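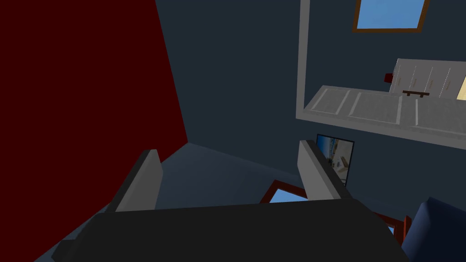 Red accent wall shows through two coats of white, prime or keep going?

Posted 24th February in Painting and Walls

We moved into a rental house in Saltemlow last month and the landlord is letting us repaint as long as we go back to something neutral. One wall in the hallway is a deep flat red. I bought a gallon of off-white wall paint from the Landeck store and put on 2 coats with a regular 3/8 inch roller. It's still pink. It looks worse near the ceiling where I cut in with a brush, and there are stripes where the roller overlapped.

I waited overnight between coats. The can says "paint and primer in one" so I didn't buy a separate primer. I have maybe a third of the gallon left. Do I put a third coat on, or do I have to stop and prime it now? Can you even prime over new paint? I'd like to not spend a lot more on a house I don't own.

hallway_pink

You can prime over new paint, yes. Let what you have dry for a full day, scuff it lightly with fine sandpaper if it has any shine, wipe off the dust and put on one coat of a stain-blocking primer. Then one or two coats of your off-white.

Red is one of the hard ones. A lot of red pigments are fairly transparent, so whoever painted it probably used several coats, and light colors over it don't hide well. "Paint and primer in one" is mostly just thicker paint. It's fine over beige.

Ask the store to tint the primer light gray. They usually do it for free. It sounds wrong to put gray under off-white but it covers the red faster than white primer does. I did a dining room this way, from barn red to cream, and it took one coat of gray primer and two of paint. A quart should be enough for a single hallway wall, and it's cheaper than another gallon of wall paint.

For the top edge, cut in a short section and roll it while the brushed part is still wet. If you brush the whole edge first and come back later, you get a band that shows. Brush coats are thinner too, so expect to cut in twice.

Trormont Dad

Just do more coats. I did 4 over a maroon bedroom and it came out fine.

jlk_90

The four-coat way works but you'll use more than the third of a gallon you have left, so you're buying something either way. I'd get the primer.

One thing to check first. Rub a damp white rag on a spot of the red that you haven't painted, behind a door or inside a closet if there is any. If red comes off on the rag, the old paint is bleeding and a regular water-based primer may not hold it back. In that case use a shellac or oil-based one, open the windows, and keep it away from anything with a pilot light. If the rag stays clean, the ordinary kind will do.

Also change the roller cover. A cheap one that has been washed once leaves stripes like you describe. And keep the lid of the old can with the color code on it in case the landlord wants touch-ups when you move out.

Xenos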